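## Tema 6. Producción de señal en retransmisiones de pabellón cubierto

Apuntes de la asignatura Realización Deportiva. Versión revisada el 15 de octubre de 2023. Sustituye a la que se repartió en mayo; cambian los apartados 6.2 y 6.4.

### 6.1. Señal internacional y señal personalizada

La señal internacional es la que entrega el productor anfitrión a todos los licenciatarios. Contiene imagen, sonido ambiente y grafismo neutro, sin comentario. La señal personalizada se construye sobre la anterior: cada operador añade locución, rótulos propios y, si el contrato lo permite, una o dos cámaras unilaterales.

El caso de trabajo será el torneo de balonmano de Clarkach, con pista única y aforo de 800 localidades. La productora anfitriona es Trotby. El operador Rivness compra la señal y la emite con narración propia desde estudio.

### 6.2. Plan de cámaras

Configuración mínima para un deporte de pista de 40 × 20 m:

| Cámara | Posición | Función |
|---|---|---|
| 1 | Grada lateral, eje central | Plano máster |
| 2 | Junto a la 1 | Plano medio, seguimiento del balón |
| 3 | Pie de pista, izquierda | Banquillos y reacciones |
| 4 | Fondo, detrás de portería | Lanzamientos y repeticiones |
| 5 | Fondo opuesto | Igual que la 4 |

Las cámaras 1, 2 y 3 deben quedar al mismo lado del eje longitudinal. Las cámaras 4 y 5 se sitúan sobre el eje y se reservan para repetición. Si se pinchan en directo, hay que volver a la 1 antes de que el equipo atacante pierda la posesión.

La altura de la cámara 1 condiciona el resto. Con un ángulo de picado inferior a 15° la línea de seis metros se confunde con la de nueve; por encima de 30° se pierde la lectura del salto.
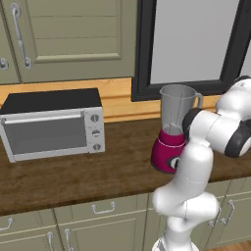 La óptica de la cámara 1 se elige en función de la distancia al centro de la pista. En pabellones pequeños conviene comprobar primero el extremo angular: el plano máster ha de incluir el área completa y a los dos extremos sin panorámica brusca. El extremo tele rara vez plantea problemas.

### 6.3. Repetición

El servidor de repetición graba todas las cámaras de forma continua. El operador marca el punto de entrada en cada lanzamiento, haya gol o no. En la final de Clarkach se registraron 124 marcas, de las cuales 48 salieron a antena.

Criterios de emisión:

- Gol: una repetición, dos si la segunda aporta otro ángulo.
- Exclusión: una repetición, siempre que el juego siga detenido.
- Parada: solo si el saque posterior no es rápido.

En balonmano el saque de centro puede ejecutarse en pocos segundos. La repetición de un gol se corta aunque esté incompleta cuando el árbitro autoriza la reanudación. Perder el inicio de un contraataque se considera error grave de realización.

### 6.4. Grafismo y sincronía

El marcador toma los datos de la mesa de anotación mediante el programa Raju, que lee el reloj oficial y genera los campos de tiempo, resultado y exclusiones. El retardo entre el reloj de pista y el reloj en pantalla se mide antes de cada partido y se anota en la hoja de incidencias. Valor medido en la final: 677 ms. Es admisible en directo, pero debe compensarse en las repeticiones que muestren el marcador físico.

Si se interrumpe la lectura automática, el operador de grafismo pasa a modo manual y retira las décimas. No se restituye el modo automático con el reloj en marcha; se espera a un tiempo muerto o al descanso.

### 6.5. Ejercicio

Elabore un plan de cámaras para la misma pista con una cámara menos. Indique cuál suprime y qué repeticiones deja de poder ofrecer. Adjunte croquis a escala con el eje marcado. Extensión máxima: dos páginas, sin contar el croquis.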